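Warileck Bench Cell: what you get, what it costs, what to plan for

Hello! If you've landed on this page you're probably trying to work out whether a small robot cell fits in your budget and, just as important, on your bench. I'm Lina Chidiac and I look after sales for the Warileck here at Drusutbridge, so let me save you a phone call (though do ring anyway, I like a chat).

The Warileck is an arm, a two-finger gripper and a walled bay that keeps everything where it should be. We sell it mostly to colleges and small workshops who want to practise picking and placing before they spend proper money on a production line. It arrives on a pallet, and two people can lift it onto a bench. Please measure your doorway first!

Now, money. The hire rate is £550 a week, with a £300 refundable deposit. If you like it and want to keep it, we take your first week off the purchase price. I don't put the purchase price on the page as it depends on which gripper and which fingers you go for, but Torbjørn Skjelbred will turn a quote round by Friday if you send him your part sizes early in the week.

Things people forget to budget for, in my experience: spare finger pads, a decent light, and somebody's time. That last one is the big one. Put a person's name next to it in your plan, even if it's only for the mornings. Crisanto Tiongson runs our training day and he takes beginners happily, but he does want the same person there start to finish.

We also do the Hunance foam blocks, which are the bit I'm fondest of. They're slabs with shapes sunk into the top, and you give the arm a matching piece and ask it to put the piece home. It sounds like a toddler's toy (my nephew agrees) but it's a very good way to find out how tidy your positioning is before you let the arm near a real part. Blocks are £30 each, order code 1127, and we can cut your own shapes if you send a drawing. Custom ones take longer, and January is always busy, so get in early.

Delivery is included on hires. You'll need a sturdy level bench, a normal wall socket and enough space to walk round to the back. If you already own an older Holmgren bay, tell me before you order and I'll check whether the new arm mount will fit.

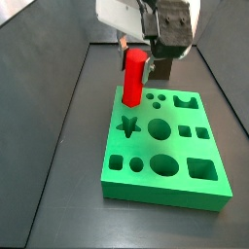
Red cylinder held over a green foam block, ready-cut with a star, squares and rounds.

Drusutbridge | Contact sales | © Drusutbridge, all rights reserved | Back to top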